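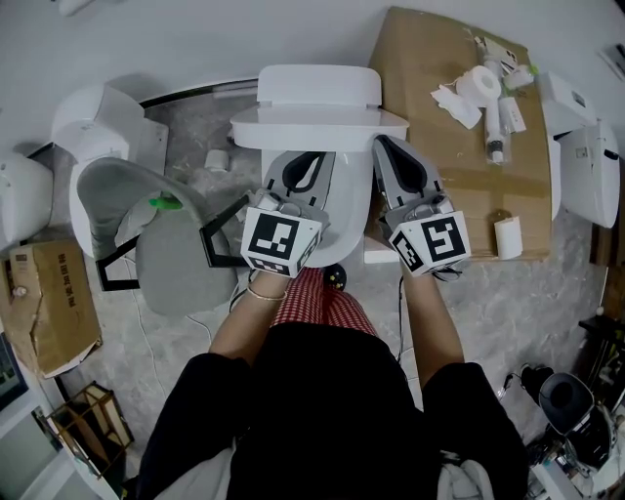
Hand grippers on the bowl, left on the inside of the rim and right on the edge.

June, notebook 11, Wernham workshop

Toilet task again this morning, started a bit after nine. Bushra seated, both grippers. Teemu on the laptop.

Working on contact with the rim only. Sombat's view is that if the arm is ever going to clean at Drudville it has to follow a rim without losing it, and the rest (lid, seat, outside of the tank) can wait. I agree for now. The lid will need its own week.

Takes logged: 50. Teemu threw out 16, mostly where a marker cube turned away and tracking dropped. Running total for this task is 182 usable. The right hand is worse than the left. Bushra thinks it is the cable, which pulls on her wrist when she reaches to the far side of the bowl. Try routing it up the sleeve, or a longer lead. Gonçalo to look for one.

Sitting is easier on the back than standing was, but the reach is longer and she slows down towards the end of a set. Shorter sets tomorrow, and swap people between them. Note the height of the seat each time, we forgot today.

Giuliana rang from Drudville at eleven. She has talked to the cleaning staff on both shifts. What they said, as she gave it to me:
– They don't mind a machine doing the bowls. Most would be glad of it.
– They do mind being given more floors to cover in the time saved. The site manager has not said either way. She will ask for it in writing.
– Two of the older hands want to know who gets called when it stops halfway through. At present that would be them, with no training and no extra pay.
– The early shift works in pairs and talks while working. They expect to be split up if one person plus a machine counts as a pair.

I had not thought about the last one. Dultbridge went that way with the floor scrubbers and they lost people over it, according to Sombat, who was there. Put it on the list for the site meeting, above the tracking numbers.

Giuliana also asked if one of the cleaners could come here and do takes. Bushra is keen. None of us cleans toilets for a living and it probably shows in the data – we go round the rim in one slow pass, and she says they go in short strokes and do the back first. Paid at their normal rate plus travel. Need a yes from Kaewkla before I offer anything.

To do
Longer lead, right gripper (Gonçalo)
Check the 16 rejects for anything that can be saved (Teemu)
Ring Kaewkla about paying for a cleaner's time (me)
Second bowl shape, not before the cable is fixed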